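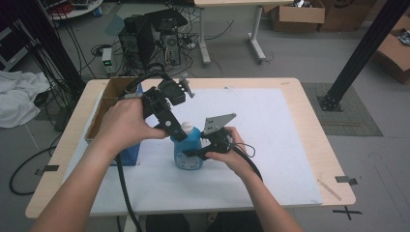
Olholm offices get weekly energy readings by desk group

Search this site Enter keyword Go

January | By the Vetum news desk

Filed under: Data and Behavior / Workplace

Office workers in the Olholm business district have started getting a weekly message that shows how much electricity their own corner of the building used, and how that compares with the week before.

The messages come from Totar, a metering firm that already supplied the district with building-level figures. Those went to property managers once a quarter, in a PDF. Few tenants ever saw them, and the ones who did had no way to tell which floor or which team the numbers came from.

Under the new setup, 31 small meters have been placed on separate circuits across 5 buildings. Each circuit feeds a cluster of desks, a kitchen or a meeting area. A total of 109 employees signed up to get the readings on their phones during the first round, which runs until spring.

A typical message is short. It gives the kilowatt-hours used, the change from the previous week, and one thing the person could do. Someone whose desk group draws power all night might be told that monitors were left on after 7 p.m. and be shown how to set a sleep timer. A team whose use has dropped gets the number and no suggestion.

Totar says the wording went through several versions. Early drafts compared each group with the best performer in the building, and testers complained that the comparison was unfair to people who worked late shifts or sat near shared printers. The comparison is now only with the group's own past use.

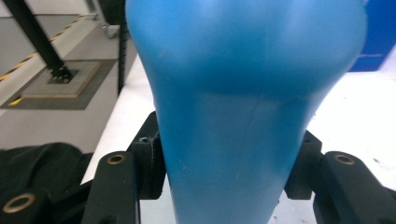

The firm also dropped a cost figure from the message. Employees do not pay the electric bill, and in the trial version most of them skipped over the dollar amount. It remains available to tenants who ask for it.

Timing was changed as well. Messages first went out late in the evening, when the weekly totals were ready, and many were not opened until the next day or at all. They now arrive at 9:30 a.m., when most people are at their desks and can change a setting right away.

The analysis is being handled by Hjaltadóttir, a research consultancy that works on feedback and habits. It will compare the desk groups that get messages with others in the same buildings that do not. The consultancy said it would not release early results, as the first few weeks of any program like this tend to show a jump that fades once the novelty is gone. It plans to look at use again after the messages stop.

Privacy was the main worry raised at tenant meetings. Readings are never taken for a single desk, and circuits that serve fewer than four people have been left out. Managers can see the totals for a building but not the messages sent to staff. Anyone who signed up can leave by replying "stop."

If the first round goes well, the district wants to raise the number of meters to 100 and add heating data, which tenants asked for more than anything else. Heating is harder to split up, since many of the older offices share a single loop per floor, and Totar has not yet said how it would assign that use to separate groups.

Sign-up for the second round will open to all tenants once the first has ended.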